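2022-06-29, bin cell, grasp planner

Goal today: find out why the planner keeps rejecting grasps along the bin walls, and get the collision model to stop lying about how much room the wrist takes up.

Started from Monday's branch of Murkell with Chaimae's new sampler merged in. The sampler proposes 200 candidates per object segment, scores them, and hands the top 21 to the motion planner. Near the center of the bin most of these survive. Within a hand's width of a wall nearly all come back as "wrist in collision", including poses I can jog to by hand without touching anything.

Cause, first part: the bin mesh in the scene file has vertical walls. The real right wall slopes outward and there is a sloping strip along the back. The box model was eating free space on the right and giving away space at the back that we don't have. Replaced it with a mesh made from measured corner points. The clamps at the back corners were also missing, so I added them as padded boxes.

Second part: the hose. The old wrist model was a cylinder fat enough to cover the hose at any joint angle. Swapped it for a capsule chain following the hose loop, with the cable bundle folded into the same radius. It is only right for a limited range of the last joint, so I restricted that joint in the planner config until we have something better. 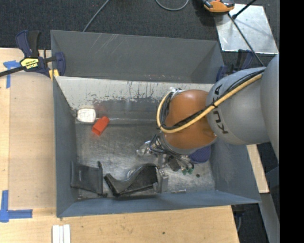

Gripper in the bin with the finger at the end of the black curved part. Hose loop on the left side of the wrist.

Reran the logged scenes through Ista with both changes. Wall rejections dropped a lot on the right side. At the back they went up slightly, as expected with the strip modeled. Planning time per pick is now around 500 ms. The capsule chain costs more to check than the cylinder did, but the planner gives up on fewer candidates.

Segmentation is still bad on the bare metal floor. Reflections get merged into the neighboring object and the sampler then puts grasps on them. Raising the depth confidence threshold removes the false ones and also takes the edges off dark parts. Left it at the January value.

Open:
- Renji to check whether the capsule radius covers the hose at full bend
- clamp boxes belong in the shared scene file, currently only in my local copy
- 3 logged scenes crash the mesh loader, not looked at yet
- try masking the floor by plane fit before segmentation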